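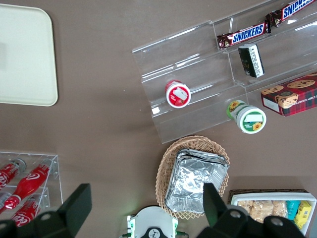
Handgelenkkamera, Aufbau Snacktisch, Greifer vor Folge 1.

Januar, 9:40. Teleoperation, Aufgabe »Riegel vom Stufendisplay in die Ablage«. Leader-Arm aus dem Projekt Sturden, Bedienung G. Skjelbred, Protokoll ich.

Ziel: 100 Demonstrationen, davon bis heute Mittag möglichst viele brauchbar. Zielablage ist das cremefarbene Tablett oben links, bleibt leer bis zum Start jeder Folge. Quelle ist die oberste Stufe des Acrylständers mit den Snickers. Cola-Gestell, Korb mit Aluschalen und der Rest sind Störobjekte und werden nicht gegriffen.

Beobachtungen:
Reflexe an den Acrylkanten stören die Tiefenschätzung. Deckenlicht Reihe 2 aus, danach besser, aber nicht weg. Mit Solheim klären, ob matte Folie auf die Stufen darf.
Anfahrt von links ist ungünstig, der linke Finger kommt dem Cola-Gestell zu nahe. Gøran fährt jetzt erst hoch, dann quer, dann senkrecht ab. Kostet bis zu 3 s pro Folge.
Griff am Riegel mittig, nicht an der Crimpnaht. An der Naht dreht er sich beim Anheben.
Verzögerung Leader/Follower unauffällig. Kraftrückmeldung auf Stufe 6 belassen, darunter drückt man zu fest zu.

11:15. Folgen mit Nachgreifen nicht löschen, Kennung »N« vergeben. Flustness will sie getrennt auswerten.

Offen: Tischpositionen mit Klebeband markieren. Startpose neu einlernen, Tablett ist in der Handkamera links und oben angeschnitten. Ersatzfinger bei Tonetti anfragen.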